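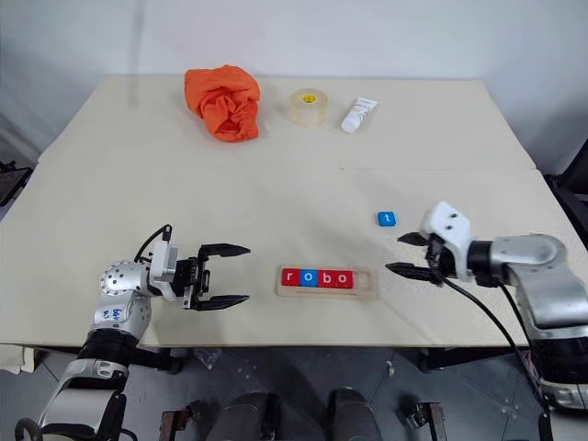 Dostisell has stopped the two-arm work at its Drelano test hall after a fault in which both grippers closed at the same moment and the arms touched. No person was hurt, the company said on 21 March 2025.

The arms were placing letter tiles into a slotted tray, a task which the hall uses to check new software. According to Dace Juška, who leads the safety work there, the right arm received an old position from the controller and moved towards the left one at 60 per cent of its permitted speed. The contact sensor should stop the arm within 100 milliseconds. This time it needed 562.

"The stop came, but it came late, and for us this is the same as a failure," Juška said.

The controller was supplied by Dokier, which has asked for the log files and will send an engineer. Until then the arms may be moved only one at a time – and with a person at the stop button. A cable on one wrist will also be changed as a precaution.

Dostisell expects to start the task again in April.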